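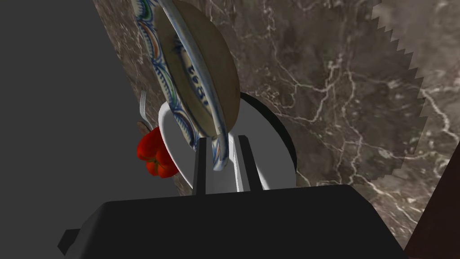

**Do I need to bring my own plates?**

You can, and we love it when people do! Plain glazed ones work best. If you'd sooner buy one on the night, we keep a stack of white blanks by the door at £2 each.

**I can't draw. Will I hate it?**

No! Half the regulars at Lolau started with dots and wobbly stripes, and some of them still do nothing else. Rutilio has stencils you can borrow, plus a big folder of old border patterns that's a joy just to flick through.

**What paint do you use?**

Water-based ceramic paint, the sort you bake at home. It goes on thin, so two coats are better than one thick one — leave it to dry between them. Mistakes wipe off with a damp cloth until you've baked it.

**Can I eat off my plate afterwards?**

Please don't. The paint is for show only, so keep it to the rim or the back if you want to serve biscuits on the middle. For proper dinner plates, come to Karim's underglaze course in October, where everything gets a clear glaze and a kiln firing.

**How do I hang it up?**

Wire plate hangers are easy and come off again. Measure across the back first, as they're sold by size. Sticky disc hangers are neater but need a full day to set.

**Are children welcome?**

Very much so, from age 7 up. Under 13s need a grown-up at the same table (who should paint one too, it's far more fun).

**Where do I park?**

Rizk Street is free after six. The yard behind the hall is for loading only.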